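Datasets Docs Releases Issues Contact

Datasets / Household / Ulitz Dishwashing Diary

# Ulitz Dishwashing Diary

Self-reported records of hand dishwashing in 182 households in Ulitz and Dostton. Version 2, May 2019. Maintainer: Rahel Trummer.

## Contents

- `sessions.csv` – 1,825 rows, one per washing session
- `items.csv` – cleaning items listed by each household
- `codes.txt` – value labels for both tables

Each session row holds a household ID, start time, duration in minutes, water source and soap type. Durations were entered by the participants and are not corrected. Blank means not answered; 0 means the session was started and dropped.
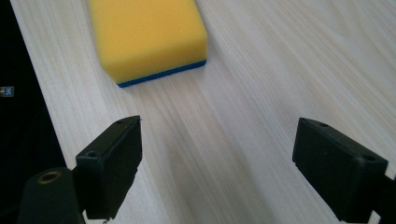

Water use was metered in 751 sessions, all of them in Dostton. The column `liters` is empty for the rest. Do not fill it with the Dostton mean: the Ulitz homes have older taps and a different supply pressure.

## Changes from version 1

- Duplicate diary pages removed (Ľudovít Charvát)
- `soap_type` split into liquid, bar and powder
- Time zone fixed for the June sessions

## Known problems

Households with a dishwasher were asked to log hand washing only. Several logged both – see `flag_mixed`. Item names in `items.csv` are free text and spelling varies.

## Use

Free for research and teaching. Cite as: Trummer and Charvát, Ulitz Dishwashing Diary, version 2. Send corrections with the household ID and row number.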